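Ticket 455: Bin liner keeps snagging, yellow lid bin, Dustport office
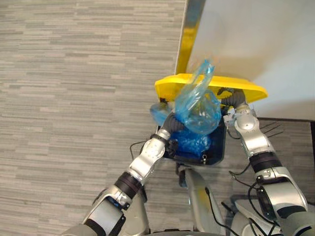
Opened by: Alemayehu
Role: Office services, second floor
Date: 2 March 2020
Status: Open

Hi all, me again with the bin! It's the little one with the bright yellow lid, up against the white wall panel on the gray carpet. The blue liner comes up fine until the neck is gathered, and then the bag bulges out over the side and a loose corner flaps up toward the lid (so annoying). I've had two bags rip on me since October.

What I've tried so far:

Lid tipped right back against the panel. Better, but it drops if you bump it.

Pulled the bin out from the wall a bit. No difference, and then the lid has nothing to lean on.

Twisted the neck before lifting. This helped the most! Less air in the bag, less flapping.

Checked the small white clip on the rim, down by the corner. I think the liner catches there, but I didn't want to yank it off in case it holds something.

We're on the Gristach liners, the box of 100, and they feel pretty thin to me. Clorberg used to send us a heavier one and I never had this trouble with those.

Could someone tell me if the clip is meant to come off? And can I get one roll of the heavier bags to test before we reorder? I'm at ext. 101 most mornings.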